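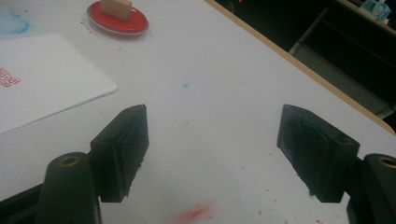
Photo: Zeyu Duan, Dritmont open day, April

Open day at Dritmont – who else went?
General Robotics > Events and meetups

gantrygirl
Posts: 252
Got home an hour ago and I'm still grinning. If you've been on the fence about the Dritmont open day, go next year! They had both floors open and you could walk right up to the benches and ask anything.

My favorite by a mile was the seal stamping table. You hold the gripper yourself, pick up the little beige stamp block off the red ink pad, and try to put a clean seal on the paper. Sounds like nothing. I got 5 tries and my best one looked like a strawberry somebody stepped on. The people running it collect all those hand demos and train on them, and later in the afternoon they ran the Stastov arm on the same task. It pressed, waited a beat, and lifted straight up. I clapped (I was the only one, fine).

Zeyu Duan was kind enough to let me post the photo.

mothbelt
Posts: 3540
Glad you had fun, but I came away less impressed. I stood at the Stastov demo for two full rounds and the second one smeared the left half of the seal. They put a fresh sheet down pretty fast after that. Stamping is a nice crowd task, but I'd want to see it on paper that isn't flat.

gantrygirl
I must have seen the good round then! Still, smearing half a seal is better than I managed.

oldservo
Posts: 67
Does anybody know what the pads are? They look pretty flat and a bit scuffed in the picture. I've been fighting a small square block at home with rounded fingertips and it spins on me every time I press down.

zduan
Zeyu here. I didn't ask what the material is, sorry, but I can tell you what worked for me on that table: grab it low. I kept holding the block by the top and it tipped as soon as it touched the paper. You can see the red smudge and flecks on that tabletop.

mothbelt
Grabbing low is fine until your fingers are in the ink. There's your next problem.

zduan
Ha, yes. I went home with a pink thumb and I wasn't even touching the pad.

pell_k
Posts: 31
I have to disagree with mothbelt on flat paper. It's a good task exactly the way it is. Too light and you lose the corners of the characters, too hard and the ink spreads. A kid can see right away whether it went well, and my daughter could. She lined up for it three times and skipped the Luo walking demo completely, and that one had music.

mothbelt
I'll give you that it's easy to judge by eye. My complaint is more with the talk at the end, where the speaker made it sound like stamping is solved. Two rounds, one smear.

gantrygirl
Fair. I skipped the talk for the Istus room, so I can't argue. They had the bin sorting one going – slow, but it recovered from a dropped part by itself and the whole room went "ohhh."

oldservo
Tried grabbing low tonight. Block still turns, but less. Going to cut some flat pads tomorrow and see. Did they say if the morning session was any quieter?

pell_k
We got in at 9:30 and walked straight up to the stamping table. By lunch the line was out the door.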